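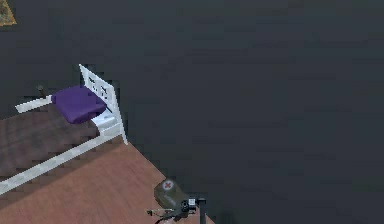

White bed with cut-out headboard and purple pillow (computer rendering)

Staying at Isgate: your questions

When can I check in?
From 3 pm. The desk closes at 9 pm. If your ferry is late, ring us and we will leave your key in the box by the side door.

How do I get here from Cudulholm?
Take bus 40 from the harbour and get off at Toft. The house is 300 metres up the hill, on the left.

Is breakfast included?
Yes, for all guests. It is served from 7 until 10. Tell us the day before if you need it earlier.

Can I bring my dog?
Dogs are welcome in the ground floor rooms for 5 euros a night. Please keep them off the beds.

Are bedding and towels provided?
Both are. Extra blankets are in the cupboard on each landing.

What does a single room cost?
89 euros a night from June until the end of the summer, and less the rest of the year. Ask for the winter price when you book.

Can I cancel?
Up to two days before you arrive, at no charge. After that we keep the price of the first night.

Is there parking?
A few spaces behind the house — they can't be reserved. Parking on the road is free overnight.

Who do I contact about group bookings?
Write to Signe Ásgeirsdóttir at the front desk. For weddings and meals, ask for Védís Ladefoged.

Last updated December 2024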